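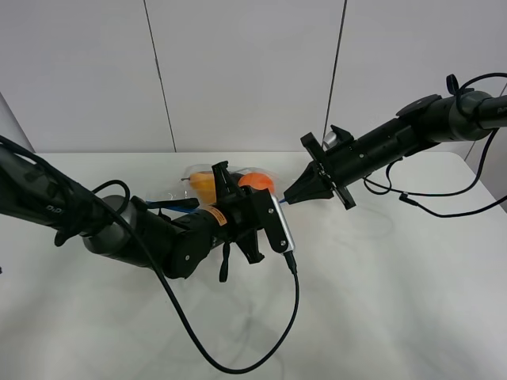 넬라리 임상역학센터가 만성 편두통 환자의 예방약 복용 지속률을 살펴본 관찰연구의 1차 분석을 마무리했다. 연구를 총괄한 카타리나 고디뉴(Catarina Godinho) 책임연구원을 센터 회의실에서 만나 연구의 배경과 결과 해석, 향후 계획을 들었다.

고디뉴 책임연구원은 먼저 연구의 출발점이 진료 현장의 오래된 의문이었다고 설명했다. 그는 "예방약을 처방받은 환자가 다음 외래에 오지 않으면 의료진은 증상이 나아졌는지, 부작용으로 약을 끊었는지 알 길이 없다"며 "처방 기록만으로는 실제 복용 여부를 판단할 수 없기 때문에 조제 기록과 환자 일지를 함께 수집하기로 했다"고 말했다.

연구에는 엠콤 지역과 살가두 지역의 협력 의료기관 11곳이 참여하였다. 대상자는 편두통 예방약을 처음 처방받은 성인으로 한정하였으며, 과거에 같은 계열의 약을 복용한 이력이 있는 환자는 제외하였다. 추적 기간은 13개월이다. 당초 계획은 1년이었으나, 마지막 처방의 조제 여부까지 확인하기 위해 한 달을 늘렸다고 한다.

복용 중단의 정의를 정하는 데에도 적지 않은 논의가 있었다. 연구진은 처방 일수가 끝난 뒤 4주 이내에 다음 조제가 이루어지지 않은 경우를 중단으로 보았다. 고디뉴 책임연구원은 "기준을 짧게 잡으면 휴가나 출장으로 약국 방문이 늦어진 환자까지 중단으로 분류되고, 길게 잡으면 실제로 끊은 시점을 놓친다"며 "기준을 달리한 민감도 분석 결과도 부록에 모두 실을 예정"이라고 밝혔다.

1차 분석에서 가장 뚜렷하게 나타난 것은 중단 시점의 쏠림이었다. 중단 사례의 상당수가 치료 초기에 집중되었고, 이 시기를 넘긴 환자는 비교적 안정적으로 복용을 이어 갔다. 환자 일지에 기록된 중단 사유로는 졸림과 체중 변화가 자주 언급되었으며, 효과를 느끼지 못했다는 응답도 많았다. 이에 대해 그는 "예방약은 효과를 판단하기까지 수 주가 필요한데, 그 사실을 처방 당시에 들은 기억이 없다고 적은 환자가 적지 않았다"고 전했다.

다만 그는 이번 결과를 약제 간 우열로 읽어서는 안 된다고 거듭 당부했다. 무작위 배정 연구가 아니므로 어떤 약을 처방받았는지 자체가 환자의 상태와 의료진의 판단에 좌우된다는 것이다. "동반 질환이 있는 환자에게는 특정 계열의 약을 피하게 된다. 통계적 보정을 거쳤지만 측정하지 못한 차이는 남아 있다"는 것이 그의 설명이다.

일지 자료의 한계에 대해서도 질문하였다. 고디뉴 책임연구원은 두통이 심한 날일수록 기록이 누락되는 경향이 있었다고 답했다. 연구진은 누락된 날을 임의로 채우지 않고 별도의 항목으로 남겨 두었으며, 누락이 잦은 환자를 제외한 분석도 따로 수행하였다. 그는 "두 분석의 방향은 같았으나 신뢰구간의 폭은 상당히 달랐다"며 "수치를 인용할 때에는 반드시 구간을 함께 보아 주기 바란다"고 말했다.

자료 관리에는 센터의 임상자료 관리 체계인 히도브가 사용되었다. 각 기관의 기록은 가명 처리를 거친 뒤에만 이관되며, 연구진은 환자를 직접 식별할 수 있는 정보에 접근할 수 없다. 조제 기록과 일지의 날짜가 맞지 않는 사례는 100% 수기로 재확인하였다. 이 작업에 예상보다 긴 시간이 걸려 분석 일정이 한 차례 연기되기도 했다.

향후 계획으로는 초기 상담 방식에 관한 후속 연구가 준비되고 있다. 처방 직후 간호사가 전화로 복용 상황과 이상 반응을 확인하는 방식과 기존의 외래 진료를 비교하는 연구로, 4월 중 연구윤리 심의를 신청할 계획이다. 고디뉴 책임연구원은 "전화 상담이 지속률을 높인다고 미리 가정하지는 않는다"며 "이상 반응을 일찍 확인하면 오히려 의학적으로 타당한 중단이 늘어날 수도 있고, 그 역시 환자에게는 의미 있는 결과"라고 말했다.

현재 예방약을 복용 중인 환자에게 전할 말을 묻자 그는 임의로 약을 끊기 전에 처방한 의료진과 먼저 상의할 것을 권했다. 일부 약제는 용량을 서서히 줄여야 하며, 임신을 계획하고 있는 경우에는 약제 변경이 필요할 수 있다. 그는 "불편한 증상이 있으면 다음 예약일까지 기다리지 말고 진료과에 연락해 달라"고 덧붙였다.

1차 분석의 전체 결과는 동료 심사를 거쳐 학술지에 게재될 예정이며, 참여 환자를 위한 요약문은 협력 의료기관을 통해 별도로 배포된다.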